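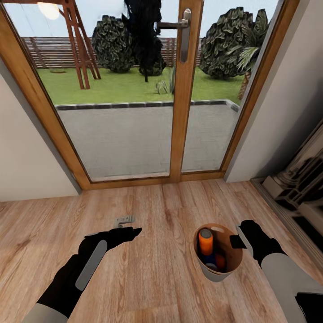 Murkside Robotics Club – Teleop & Demos board

Thread: bowl pickup, sim, am I grabbing it wrong

barbu_left
ok so been doing demos for the pickup task in sim since Tuesday. 186 recorded, 87 I'd keep. Rest is me fumbling the rim. Driving with the Cerer hand controllers, both arms live, only using the right one for the bowl.
Policy trained on the 87 goes to the bowl fine, then hovers. Opens, closes, opens. Sort of dithers over the edge. Do I need more demos or better ones?

tinplate
better. always better. what grasp

barbu_left
Rim pinch. One finger in the bowl, one outside, close, lift. Sometimes I come from the near side, sometimes far side, depends how the arm ends up.
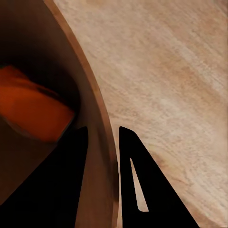

and I try to go straight down but my wrist gets tired so the angle drifts. Probably by a lot if I'm being fair to the policy.

tinplate
there's your dithering. two approaches in one dataset and it averages them. pick a side and redo

mossy_gear
Disagree. Mixed approaches are fine if you have enough of them, we did 371 demos for the drawer task with everybody driving however they liked and it trained ok. 87 is just small.

tinplate
the drawer has one handle in one place. a bowl rim is a circle, you can grab it anywhere. not the same thing

mossy_gear
fair on the handle. still think 87 is small

kwesi_a
Kwesi Aryee here, I look after the Meltulbridge machine so I see the uploads. Watched 10 of yours last night. The grasp side is part of it but the pauses are worse. You stop dead right above the rim every time, couple of seconds, then commit. Policy learns the stop. It has no idea you were squinting at the wrist view.

barbu_left
well I WAS squinting at the wrist view. Up close it's half gripper, can't judge depth at all

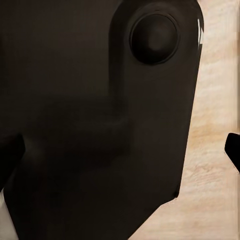 so I end up flicking back to the head view to check where I am, and thats the pause. Two hands on the controllers, view switch is a foot pedal, I miss the pedal a lot.

kwesi_a
Turn on both views side by side. Settings, layout, second option. Smaller but you wont need the pedal. And trim the idle frames before training – there's a script in the shared folder, trim_idle, default threshold is ok.

mossy_gear
careful with trim_idle, it ate the gripper closing part on some of mine. Closing looks like idle if the arm isnt moving

kwesi_a
Old version. It checks the gripper now. Pull again.

tinplate
also whats the left arm doing during all this

barbu_left
nothing? just hanging there
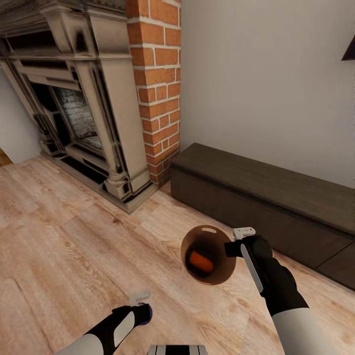
Idle arm should be parked the same way at the start of every demo, otherwise it's one more thing changing for no reason. I had a whole batch ruined because I rested my left hand on my knee and the arm sort of wandered. Yours has the bowl up in the right, fine, but the left is stuck out over the floor with nothing in it. If that's the same spot every time ok, leave it. If it isnt, save a home pose and hit it before you record. – tinplate

barbu_left
it is not the same spot every time lol

mossy_gear
I never park mine and never had a problem, for the record

tinplate
you also never use the arm in frame

barbu_left
ok. plan: near side only, both views up, home pose first, no stopping over the rim. Do I toss the old 87 or mix them in

kwesi_a
Keep them in a separate folder. Train on new ones alone first, then try mixed and compare. Don't delete anything, I'm still using the bad ones to test the trimmer.

mossy_gear
mixed will win

tinplate
it wont

barbu_left
will post both runs when theyre done. also is anyone on the machine after 6, need the slot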